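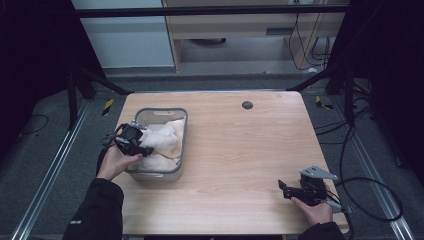 Laundry room check, Kotance building, 29 August 2025

Went through the whole room this morning with my coffee, so the comments run long. Sorry!

Lint screens – OK. All clean, even number four (which usually grows a sweater by lunchtime).

Dryer vent duct – FIX. There's a crushed bend behind the end dryer, so I've taped it off until somebody can pull the machine out. Please don't peel my tape!

Washer hoses – OK. Felt along every one, no bulges or drips. The two old rubber ones are still on my wish list for braided steel.

Outlets near the sink – OK. Pressed test and reset on both and they clicked like they should.

Floor drain – OK, but slow. I poured a bucket down and it sat there a good while before it went.

Fire extinguisher – OK. Needle in the green, pin in, tag current.

Folding table – OK. I leaned on each corner pretty hard and nothing wobbled.

Shelf over the washers – FIX. The sign says 125 lb and somebody has stacked detergent up to the ceiling again. I moved 6 jugs to the floor.

Exit light – OK, bright as ever.

Next check in the fall, after the duct is done.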